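I'd promised Everaldo Dantas a planner that could handle laundry by February, so of course I was still up at midnight, eating his crackers and watching Womeo think.

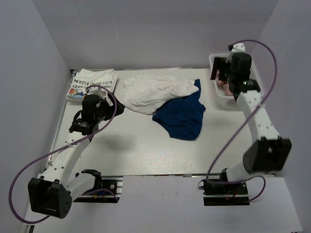
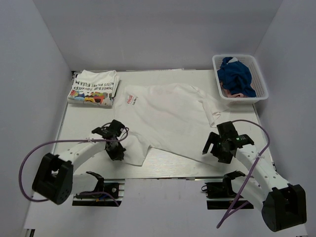
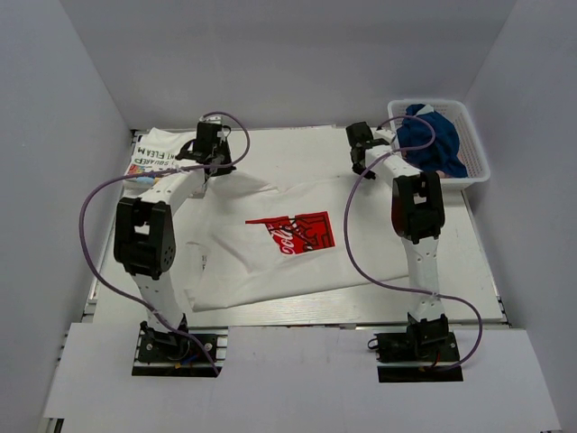

"It's replanning again," I told him. "Every 3 seconds!"

He leaned over my log (crumbs everywhere) and scrolled up 70 lines. "You left the grasp threshold at 30. Try 50."

So I typed it in, hit enter, and reached for another cracker.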